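Garage sales, the Lurkberg way

Lurkberg has 67 households and one very long street. Every February they drag it all out and sell it to each other. Madness. I went at 7 a.m. and was already late.
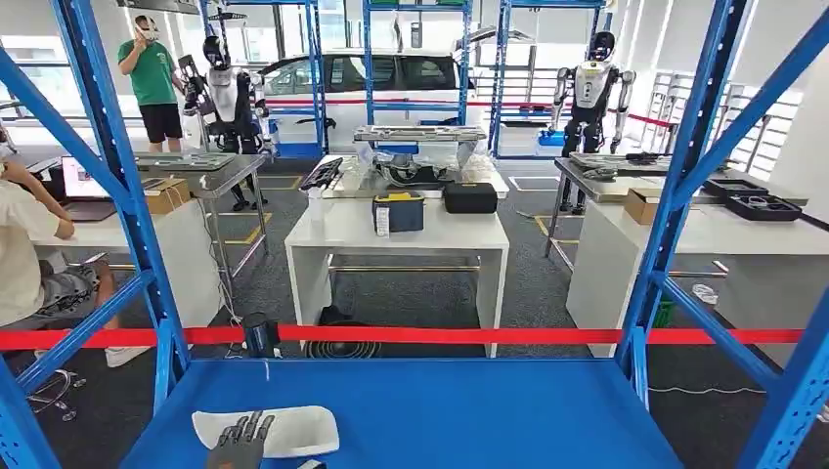 Pricing comes first. Veerle De Haan swears by 3 dollars for anything with a plug. Sturdy stuff goes fast, and a blue metal rack with punched holes is what she'd grab before coffee. Lamps, never.

Haggling? Expected. Start low, smile, walk off.

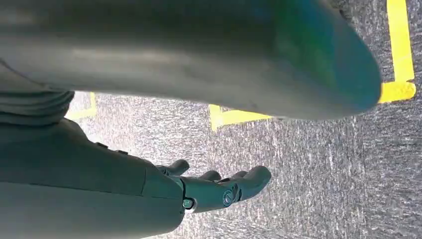 Gray-green, with a little teal.

Takings last year: $1,369. Most went on teh bus shelter.
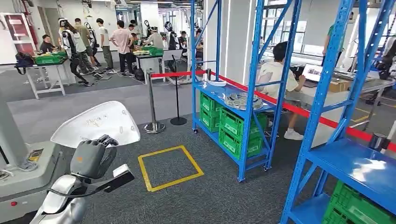
Thitima Nakpan drove over from Cudberg for chairs. Left with five, none matching.
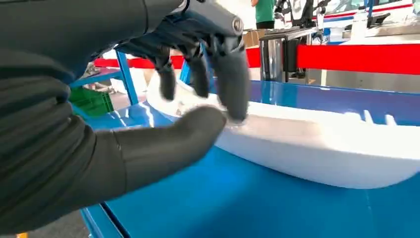
What to bring

Small bills. Rope. A freind with a truck.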